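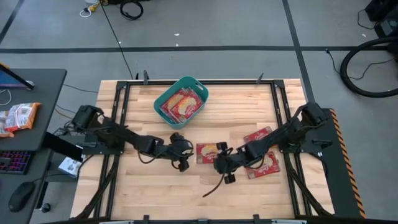 개별 포장 과자 보관 방식 정리

봉지 과자를 박스째 사 두면 보관 문제가 생긴다. 택배 박스에 그대로 두면 안쪽 봉지가 보이지 않고, 꺼내서 선반에 올리면 미끄러져 뒤로 넘어간다. 지난 2월부터 손잡이 구멍이 있는 플라스틱 바구니로 바꿔 쓰고 있다. 몇 달 동안 바꾼 점과 그대로 둔 점을 적어 둔다.

바구니

색은 청록색이다. 선반 칸마다 색을 다르게 배정했고 과자 칸이 청록색이 되었다. 기능과는 무관하지만 찾는 시간은 줄었다. 짧은 쪽 양면에 손잡이 구멍이 뚫린 형태를 골랐다. 긴 쪽에 손잡이가 있으면 선반 깊이 방향으로 넣었을 때 손이 들어가지 않는다. 짧은 면이 앞으로 오게 넣고 구멍에 손가락을 걸어 당기는 방식이 제일 편하다.

처음에는 뚜껑이 있는 Jeltstead 수납함을 썼다. 밀폐는 되지만 개별 포장된 과자에는 밀폐가 필요 없고, 뚜껑을 열고 닫는 동작만 늘어난다. 뚜껑은 지금 싱크대 아래에서 물받이로 쓴다. 본체에는 건전지와 멀티탭을 넣었다.

바구니를 살 때 확인할 치수는 바깥 너비가 아니라 바닥 안쪽 치수다. 대부분 위가 넓고 아래가 좁은 사다리꼴이라 표기된 크기를 믿고 사면 봉지가 바닥에 평평하게 깔리지 않는다. 내 경우 위아래 차이가 4cm였다. 봉지 하나가 눕느냐 마느냐를 결정하는 차이다.

쌓는 방향

세 가지를 해 보았다.

눕혀 쌓기. 가장 빨리 끝난다. 빨간 봉지처럼 표면이 매끈한 포장은 어느 높이를 넘으면 한쪽으로 밀린다. 밀린 상태로도 보관에는 지장이 없다. 단점은 아래쪽 봉지가 계속 아래에 남는다는 것이다. 새로 산 것을 위에 얹으면 먼저 산 것이 유통기한을 넘긴다.

세워 꽂기. 서류 파일처럼 꽂는다. 유통기한 표시가 위로 오게 맞추면 날짜를 한 번에 확인할 수 있다. 가득 차 있을 때는 좋은데 절반쯤 비면 전부 쓰러진다. 북엔드를 넣어 보았으나 바닥이 미끄러워 같이 밀렸다.

비스듬히 기대 쌓기. 현재 방식이다. 첫 봉지를 바구니 벽에 기대고 다음 것을 조금씩 어긋나게 겹친다. 줄어들어도 기울기만 변하고 무너지지 않는다. 꺼낼 때는 맨 앞 것부터, 채울 때는 뒤쪽으로 밀어 넣는다. 선입선출이 거의 지켜진다.

옮겨 담는 순서

1. 작업대를 비우고 마른 천으로 닦는다. 과자 부스러기는 나무 상판의 이음매에 끼면 잘 빠지지 않는다.
2. 바구니를 작업대 뒤쪽에 놓는다. 앞쪽에 두면 봉지를 펼칠 자리가 없다.
3. 봉지를 상판 위에 눕혀 놓고 유통기한을 읽는다.
4. 기한이 늦은 것부터 뒤쪽에 넣는다.
5. 끝부분 접착이 벌어진 봉지는 바구니에 넣지 않고 그날 먹는다.

3번에서 글자가 안 보이면 조명을 옆에서 비춘다. 광택이 있는 포장은 정면 조명에서 반사가 심하다. 잉크로 찍힌 날짜는 그나마 읽히는데 압인으로 눌러 찍은 날짜는 각도를 바꾸지 않으면 읽을 수 없다.

수량

바구니 하나에 20봉지를 상한으로 잡았다. 더 들어가기는 하지만 위쪽 봉지가 선반 밑면에 눌려 내용물이 부서진다. 넘치는 분량은 박스에 남겨 두고 바구니가 비면 보충한다. Alby McPhee는 100봉지짜리를 사서 바구니 없이 박스 옆면만 잘라 쓴다고 한다. 골판지 단면이 해져서 종이 가루가 떨어지는 문제를 빼면 비용은 0원이다. 소비 속도가 빠른 집에서는 그쪽이 맞을 수도 있다.

라벨

Hrynyshyn 라벨 테이프를 바구니 앞면에 붙였다가 두 번 떨어졌다. 폴리프로필렌 계열은 원래 접착이 약하다. 알코올로 닦고 붙여도 결과가 비슷했다. 손잡이 구멍에 끈으로 종이 꼬리표를 다는 쪽으로 바꾼 뒤로는 손댈 일이 없다. 꼬리표에는 품목을 쓰지 않고 가장 이른 유통기한만 연필로 쓴다. 품목은 보면 안다.

청소

바구니는 한 달에 한 번 비우고 물로 씻는다. 세제는 거의 필요 없다. 손잡이 구멍 안쪽 모서리에 먼지가 모이므로 면봉을 쓴다. 완전히 마르기 전에 봉지를 넣으면 바닥에 닿은 면의 날짜 잉크가 번지는 경우가 있었다.

남은 문제

선반 깊이가 바구니 길이보다 길어서 뒤에 빈 공간이 생긴다. 바구니가 뒤로 밀려 들어가면 꺼내기 불편하다. 스토퍼로 쓸 각재를 뒤쪽에 대는 방법을 생각 중이고, 길이를 재 두었지만 아직 자르지 않았다. Antonina Levchenko가 댓글로 알려 준 미끄럼 방지 매트는 잘라서 깔아 보았다. 밀리지는 않는데 당길 때도 안 움직인다. 매트를 앞쪽 절반에만 까는 것으로 다시 시험할 예정이다.

다음 글은 캔과 병 쪽 선반.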